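Teaching two arms to fold a shirt, badly at first

Jun 12, 2020
4 min read
Print | E-mail

I have spent the better part of my adult life avoiding laundry, so naturally I've ended up in a line of research where laundry is the entire job. The method we've been testing is called Maihi. It learns folding from demonstrations, and its one bright idea is to choose both grasp points together, as a pair, instead of picking one and letting the second arm make the best of whatever's left. 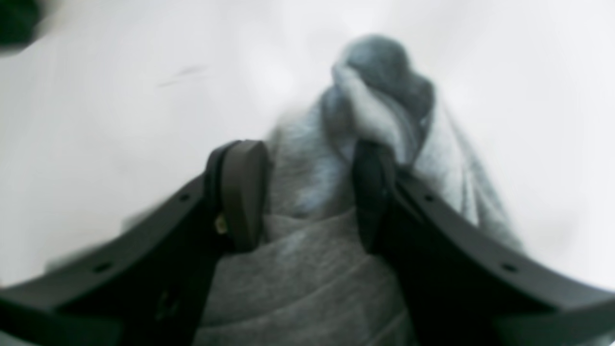
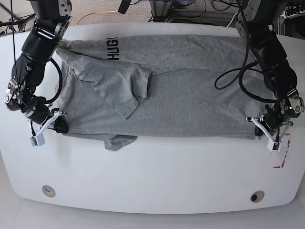 What pairing the grasps bought us

Our old baseline, Justum, picks its favourite bit of cloth with one arm and then goes looking for a partner. On a tea towel that's fine. On a grey t-shirt it's a bit like two people carrying a couch who haven't discussed which end goes through the door.

Maihi scores pairs. It takes an overhead view, proposes candidate points on the garment, and ranks every sensible combination by how flat it expects the shirt to be after the next move. The wrist views come in later, once the fingers are close, and they only get to nudge the grasp a little. We tried giving them more say in January and the arms became indecisive in a way I found personally hurtful.

The training set was 700 demonstrations, of which 647 survived cleaning. The ones we threw out were mostly me, teleoperating before coffee. Yesenia Lozano, whose demonstrations are annoyingly tidy, lost almost none of hers.

Now the result. Over 200 test folds, split evenly, Maihi finished well ahead of Justum on shirts that started bunched up, and more or less level with it on shirts that started flat. I'd hoped for a win on both. Yesenia says a flat shirt hardly needs a clever choice of corners, and she's probably right, but I'd already made the slide.

Things that still go wrong

Layers, mainly. When a sleeve is tucked over the body of the shirt, the method can't tell whether it's about to pinch one thickness or three. It then lifts with great confidence and brings the whole lot along.

Printed lettering bothers it too. Our early model had a real fondness for the edges of black letters, I suppose on the theory that any sharp line must be a hem. Random colour changes in training cured most of that — all but 6 of the shirts in our pile are now handled as though the print isn't there. Those 6 live in a separate tub and I'm not ready to talk about them.

Next up is running the same policy on the Trinidar setup down at Brilmont, where the table is a different height and the lighting is worse. I've been asked whether it'll do fitted sheets. I can't do fitted sheets.

Print | E-mail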